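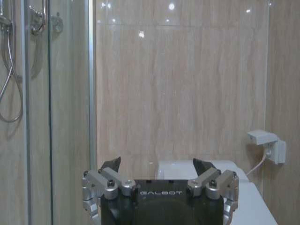 THE SMALLEST ROOM IN THE HOUSE

Getting a robot to learn the bathroom takes a lot of bathrooms.

Ten to four and Oda Ljungberg wants one more before the break. Lid, seat, plunger, back off. Then reset and do it again.

She runs collection at Arnlow, and Arnlow wants 1,000 good episodes of toilet care before anyone trains a thing. They have 254. Good ones, that is. The rest are in a folder called Eden, where bad episodes go, and no one at Arnlow could tell me why it's called that.

An episode is short. The arms move, the cameras record, joint positions get logged next to the pictures, a line of plain text says what the task was. "Lift the lid." "Pick up the plunger." The model gets all of it and has to work out what goes with what. It never gets a rule book. Just examples, and then more examples.

Which sounds easy until you see how tight it is in there. Beige marble-look walls, shiny, every ceiling light bouncing back as a white blob. Glass on one side. A white tank, a white lid, a white plug on the wall with a thin white cable. White on white on beige. The wrist camera sees all this past its own fingers, and a lid that looks obvious to you and me can dissolve into glare when the arm tips a little.

"Kitchens are loud," Ljungberg says. "Lots of color, lots of edges. Bathrooms are quiet. The model hates quiet."

Her team's rule is not to tidy that away. No matte spray, no covering the tiles. If a home has glare then the data gets glare. They do change things between takes, though: lid up or down, plunger left or right, lights on or half on. Otherwise the model learns one room by heart and falls apart in the next.

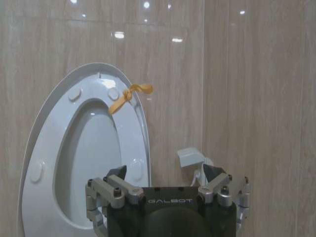 ISSUE 5 / PAGE 2

The ribbon is the bit visitors ask after. Yellow-orange, knotted round the rim of the seat. Against all that pale plastic it's the one thing you can find in a hurry, and it gives the fingers something to close on that isnt smooth and rounded.

Is it cheating? Depends who you ask. Żak, the software side of the house, would like it gone and has said so in writing. Ljungberg wants it in for the first batch and out for the last. Learn the motion first, she says, then take away the handle. They've agreed to label every episode ribbon or no ribbon and let the test scores settle it.

Labels are most of the job anyway. Arnlow uses a tool called Dutus, home made, ugly, fast. You scrub through the recording, mark where the grasp starts, mark where it ends, mark anything odd. A finger brushing the seat gets marked. So does a cable behind the gripper. Episodes with a slip in them are kept if the arm recovers, becuase recovering is worth learning too. No recovery, off to Eden.

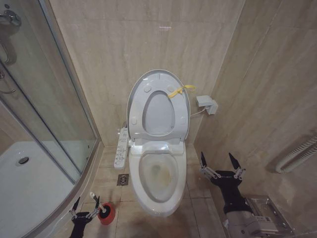
BOTH HANDS

The plunger is harder. One gripper has it, red rubber cup down near the floor, white handle tipped up. The other is open and has to stay out of the way, and staying out of the way is a skill like any other. Early models waved the spare arm about. Clipped the shower glass, too.

The head view helps here. It takes in the floor tiles, the bowl with its brownish-yellow stain, the bidet controls sticking out on the left. Wrist views are for the last bit of the reach, head view for knowing where you are. Drop either one and scores sag.

Ljungberg won't give me a date. December for the first batch, maybe. Then a different bathroom, darker tiles if she can find one, no ribbon. She's already looking at the clock. One more, she says, and goes to reset the lid.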